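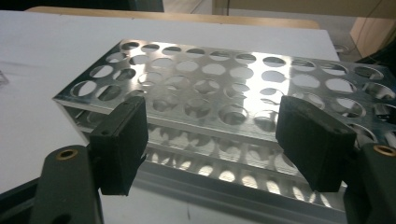 4.2 Does position in the rack matter?

Claims that tap water from older streets tastes "metallic" are common, and most of the studies that take them seriously share a weakness which has little to do with water. The samples are collected with care, labelled with care, and then put down in whatever order they come out of the cool box. A metal rack of the ordinary kind (Figure 1) has its round holes in straight rows, and the rows invite filling from one end to the other. Samples from the same street therefore sit together, are read together, and are read at the same point in the working day. If the meter drifts, or the person reading it gets tired, the drift will look like a difference between streets. We suspect that a fair part of the published effect is of this sort.

Figure 1. Perforated metal test tube rack, with a second perforated tier below the top plate.

The Brondesden survey is the one most often cited in favour of a street effect. Navaratnam and Baloch took 745 samples from kitchen taps and found more dissolved copper in homes on the older side of the town. We do not doubt the readings themselves. What we doubt is the step from the readings to the pipes. The survey notes say that samples were "processed in order of arrival", and the older side was visited first on every round. There is no record of which tube stood where, so the question cannot now be settled from the data. When we asked, Fouzia Baloch kindly sent us the original notebooks, and these confirm the order of visits but say nothing of the order of reading.

A second difficulty is the first-draw rule. Householders were asked not to run the tap before filling the bottle. Some will have done so anyway – people make tea in the morning – and we see no reason to suppose that they did so equally on both sides of the town. The older side has more retired residents, who are at home and may use the kitchen tap earlier and more often. That would lower the copper readings there, which is the opposite of what was found, and it has been offered as proof that the true effect must be larger still. We find this argument too convenient. It treats one unmeasured habit as known and ignores all the others, such as the use of filter jugs, which the survey did not ask about.

The Trovdale work is better in this respect. Ding and Charpentier shuffled their samples before reading and put 15 tubes of known strength among them, without telling the reader which they were. They report a street effect of 4 per cent, against 70 per cent claimed for Brondesden. It would be easy to say that shuffling alone explains the gap, but the two towns differ in water hardness and in the age of their mains, and Trovdale had far fewer homes with original pipework. A small effect in a town where little was expected does not tell us much about a town where more was.

Our own view is that neither survey can carry the weight put on it in later reviews. Provumlow, where we worked, was chosen partly because old and new streets are mixed together and cannot be visited one side at a time. Even so, our first batch in April was read without shuffling, through an oversight, and we have left it out of the main results. It is given separately in the appendix, where readers may judge for themselves how far it departs from the rest. The order of reading for all later batches was drawn by lot and written down before the first tube was opened. The results for these batches are set out in Section 4.3.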